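September, early

Up at half past five for the third attempt at the lamination. Kitchen was at 19 degrees when I started, which suits butter. By the time the oven had been on for an hour it was well past that and I stopped checking.

Dough as before: bread flour, a bit less milk than last time, the Kekana dry yeast, salt at two per cent. I mixed it last night and left it in the bottom of the fridge. It had risen more than I wanted. Knocked it back, squared it off, gave it twenty minutes in the freezer.

Butter block went in cleanly. On the second attempt it cracked into plates at the first roll and I could feel every one of them under the pin. I beat it out between two sheets of baking paper this time until it bent over the bench edge without splitting. One double fold, rest, one single fold, rest. Total hydration came out at 58 per cent, or near enough that the flour on the bench would account for the difference.

Cut small. The triangles were shorter than the book asks for because the dough sprang back along its length and I didn't feel like fighting it. Short triangles give fewer turns and fatter ridges. I curved the ends in on all of them, then regretted it on the last few, where the tips pinched shut.

Proof took 70 minutes longer than planned. The laundry is the warmest room in the house but not in September. I put a tray of hot water under them and closed the door, and checked for the wobble when I shook the tray. Brushed with egg, one coat, keeping it off the cut edges as well as I could. Two went over the side and glued.

Baked in the Ekar on fan, middle shelf, turned once. It runs hot at the back left corner, and whatever sits there is always a shade ahead of the rest. Some butter on the tray, less than last time. Colour on the crust is right, golden going to orange, with the paler dough still showing between the turns. I'd have liked it a bit darker in the valleys.

Cut one open on the cooling rack. The honeycomb is there in the outer third and closes up toward the middle — underproofed at the core, or the last fold was one too many. I suspect the proof. The bottom was crisp. Flavour is better for the overnight rest, less of the raw yeast note.

For next time: single folds only, longer triangles, start the proof an hour earlier. Price up the Clotstead cultured butter, which has a higher melting point according to the packet. Also decide on plates. The wide-rimmed grey-white one from the Jondeo set suits a small croissant and the rim catches the flakes, but the well is shallow and jam gets away from you.

Late breakfast. One croissant out on the felt, plate beside it, jam still in the cupboard.
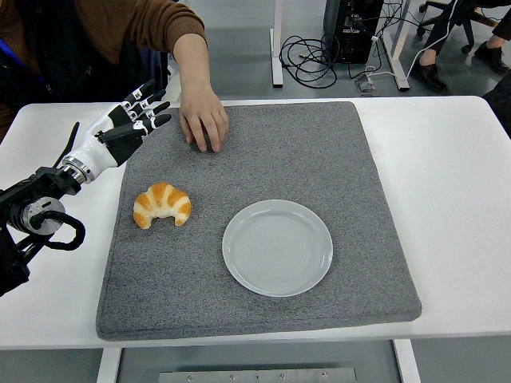
Comments (3)

Tamarack: Fewer folds will help, but I'd look at the proof first as well. A tight centre with an open outside nearly always means they went in early. Give them the extra hour even if the outside looks ready, and drop the tray of water down a shelf so the butter doesn't soften.

flourbin: Did you weigh the butter after trimming the block? I lose a fair bit at the corners and it throws the ratio off.

Tamarack: Also try egg yolk and a splash of cream for the valleys. It colours faster.

3,398 views

Recent entries
Second attempt, with cracked butter
Cleaning the oven door glass
Rye starter, week three
Marmalade that would not set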